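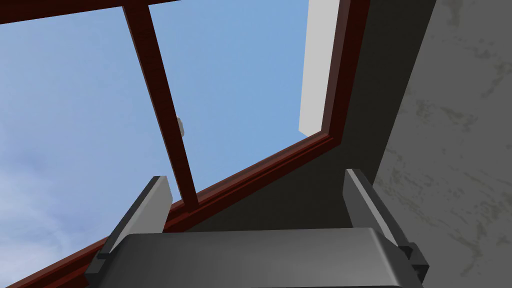

January 5, 2026

Back on the Kuter sim after the break. Plan for tonight was to get the wrist camera and the gripper model agreeing with each other before I cut any more parts for the real arm (I have 2 good finger blanks left and I'm not wasting them!).

Wrist pitch first. I had the sign flipped in the Hireck config, so "level" sent the hand looking up at the skylight. Fixed in the config, NOT in the driver, so please don't fix it again over there. Joint 5 limit is still the old one from April, need to redo that too.

Fingers load fine now with the new Bukano meshes. Open position reads 29 mm short of what I get with calipers on the bench arm, and I'm pretty sure that's me mixing up pad-to-pad with plate-to-plate - check the drawing before touching anything.

Ran the reach test 6 times with the pitch fix in. No joint errors, but the elbow still does that lazy swing on the way back and I don't love it. Maybe slow down the return move?

Next: M6 bolts for the base plate, relabel the spare servo cable, and copy the Khalaf folder to the shop computer so whoever is in next has the same files. Old one is renamed khalaf_old, leave it alone for now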